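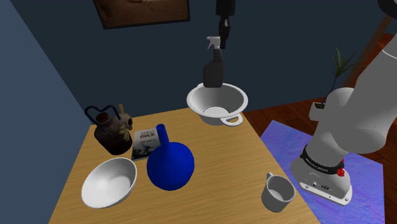 Water is doing most of the work already, Shobha Rao says, and the rest of us are only helping it along. I have carried that remark about with me through a good many years of teaching household science, and I can't think of a better way to begin a chapter on soaps and detergents, even though it took me a long while to see how much was packed into it.

Chapter 2
Soap, Detergent and the Trouble with Grease

Before you start

You will get more out of this chapter if you have read the section on solutions in Chapter 1, and in particular the part where we stirred sugar into tea. If the words solvent and solute have already slipped away from you, please go back and have another look. There is no shame in it at all, and I'd much prefer you went back now than halfway through the section on surface tension, where everything arrives at once.

By the end of the chapter you should be able to explain why plain water beads up on a greasy plate, describe the two ends of a soap molecule and what each end is attracted to, say what is meant by hard water and why it leaves a ring around the bath, and read the back of a laundry packet with a reasonable idea of what the ingredients are there for.

2.1 A sinkful of dishes

Let us start in the kitchen, after a roast. You have a baking dish with a layer of lamb fat going white at the corners, some glasses, a handful of cutlery and a chopping board that has had onions on it. You turn on the tap. The glasses come up nicely with barely any effort. The cutlery is nearly as good, once you've given the forks a bit of attention. The baking dish, though, is another story altogether, and you can hold it under the cold tap until your fingers ache without making much of an impression on it.

Most people meet this problem as small children standing on a chair, and by the time they are grown they have stopped noticing that it is a problem. Why should water, which will carry off sugar and salt and gravy powder and half the mud in the paddock, have no interest in a smear of fat?

The short answer is that water molecules are rather strongly attracted to one another. Each one has a slightly negative side (the oxygen) and a slightly positive side (the two hydrogens), and they arrange themselves so that the positive part of one sits close to the negative part of its neighbour. We call a molecule like this polar. Salt and sugar can join in with this arrangement quite happily, and so they dissolve. A fat molecule is mostly long chains of carbon and hydrogen with very little charge on them anywhere, so it has next to nothing to offer, and the water closes ranks around it and leaves it where it was.

Hot water helps a good deal, as you'll know from experience. Part of the reason is simply that warmed fat goes soft or turns to liquid and can be pushed along. Lamb fat is firm at room temperature and soft by the time the water is at 43 degrees, a temperature most people find comfortable for their hands. But softened fat is still fat. It floats off the baking dish, drifts about on the surface, and settles very contentedly on the next thing you put in the sink, and if it gets as far as the drain it will cool and set in there instead.

2.2 A molecule with two minds

What we need, then, is a go-between. Soap is the oldest one we have, and people were making it out of animal fat and wood ash long before anyone could have told you what a molecule was. My own grandmother made it in a kerosene tin in December, when the weather was dry enough to do it outdoors, and she stirred it with a stick that was kept for that purpose and that we were all strictly forbidden to touch.

A soap molecule has a long tail and a small head. The tail is a chain of carbon and hydrogen, very like the chains in the fat itself, and it mixes with grease without any fuss. The head carries a charge, and gets along famously with water. Drop some soap into a sink of greasy dishes and the tails bury themselves in the fat while the heads stay outside in the water. With a bit of scrubbing the grease is broken into tiny droplets, each one bristling all over with charged heads. The heads repel one another, so the droplets keep apart and stay hanging in the water until you pull the plug. A droplet wrapped up like this is held in a structure called a micelle, and you'll find a drawing of one on page 82.

Students often ask whether the soap has dissolved the grease. It is a fair question and deserves a careful answer. The grease is still there, as grease, in very small pieces. We say that it has been emulsified. If you have ever whisked egg yolk into oil to make mayonnaise you have done much the same thing, with the yolk standing in for the soap — and if your mayonnaise has ever split, you have seen an emulsion come undone as well.

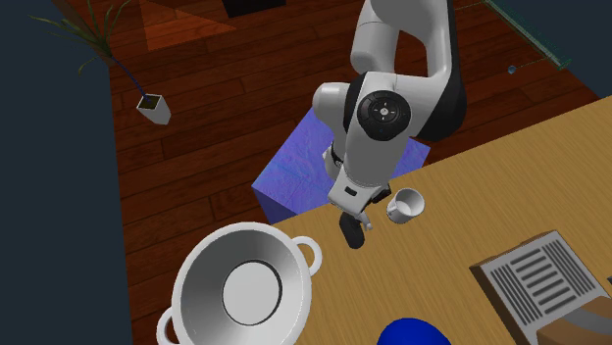
There is a second thing that soap does, and it goes on at the surface of the water. Because water molecules cling together, the surface of a drop behaves a little like a stretched skin, and this is why rain sits up in beads on a waxed car bonnet. Soap molecules crowd to the surface with their tails poking out into the air and their heads in the water, and in doing so they weaken that pull. The water spreads. It creeps into the weave of a shirt or the pattern on a plate, where it couldn't easily get before. Anything that behaves in this way is called a surface-active agent, which everybody shortens to surfactant, and that is the word you will meet on packets.

Try it for yourself
Fill a clean saucer with cold water and shake a little ground pepper over the top. Touch the middle with a dry fingertip and watch what the pepper does. Now put the smallest dab of dishwashing liquid on the same finger and touch the middle again. Write down what you saw in both cases before you read any further. Rinse the saucer very thoroughly if you want to repeat the experiment, as the least trace of detergent will spoil it.

2.3 Hard water and the bathtub ring

Soap has one great weakness, and if you grew up on bore water you will know it well. Water that has passed through limestone picks up calcium and often magnesium, and we call it hard. Soap reacts with both of these and makes a greyish, sticky scum that won't dissolve. You lose soap in the making of it, so you reach for more, and the scum finds its way onto the bath, the basin and the collars of white shirts.

Jelle Mulder and Cheuk-hei Hsueh, who trialled this chapter with their classes, both suggested bringing in water from different homes and shaking each sample in a jar with the same amount of grated soap. I've taken them up on it, and you will find the method set out as Activity 2.3. One of Jelle's classes had a boy whose family lived on tank water, and his jar foamed so well it was passed from bench to bench for the rest of the lesson. Rainwater is naturally soft, having had no rock to run through.

Synthetic detergents were developed partly to get around this difficulty. Their molecules have the same general plan, a tail for the grease and a head for the water, but the head is of a kind that doesn't form scum nearly so readily with calcium. We shall look at these in 2.4, along with the builders and enzymes that are put into laundry powders, and then come back to the baking dish, which by then will have been soaking long enough. You will need your results from the pepper experiment, so please keep them somewhere you can find them.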